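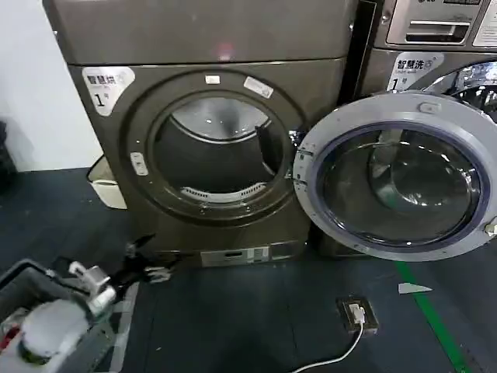 Pentti Ruotsalainen reckons I should stop reading forums and just buy the Momau drive, which may be good advice, but he also told me to buy the last one and that went back after a fortnight. So before I spend anything, I'd like a second view.

My editing PC is five years old. I shoot mostly interiors and small business premises, and a normal job comes back with 3,000 raw files. Opening the folder is slow, building previews is slower, and moving from one photo to the next at full size leaves me staring at a blur for 3 seconds or so it feels like every time. I have 8 GB of memory, an ordinary spinning disk for the photos and a small SSD for Windows.

The Momau box promises "up to 5 times faster editing". Up to. Has anybody here seen that in real use, or does it mean one file copied once in a lab?

– Bindach

**Aravind Shetty**

I wouldn't take the figure on the box seriously. Those claims are nearly always for copying one big file, and your problem is thousands of middling ones.

Before you buy, open Task Manager, go to the Performance tab and start building previews on a real job. Watch it for a few minutes.

- Disk at 100% and processor half asleep: an SSD for the photos will help.
- Memory nearly full: buy memory first. 8 GB is thin for raw files, whatever the minimum on the software page says.
- Processor flat out on every core: neither will do much for previews and you'd be looking at a new machine.

My guess is memory, with the disk close behind. It's a guess though, and I've been wrong on here before. Check how many slots your board has and what type it takes, as older sticks can cost more than they're worth.

Also look at where the catalogue and preview cache live. If they're on the spinning disk, move them to the SSD tonight, assuming there's room. Costs nothing. Close the program first and keep a copy of the catalogue.

**Pledolberg**

just get a new computer, 5 years is ancient

**Mäkelä**

Five years isn't ancient, mine is older and does weddings.

I agree with Aravind on the cache, less so on memory. I went from 8 to 16 and exports were exactly as slow as before, though switching between the editor and the browser stopped hurting. What did help was building the previews straight after import and going off to have dinner – the delay between photos mostly went away.

And don't pay for any "PC speed booster" program. I tried one in December and spent the evening getting rid of it.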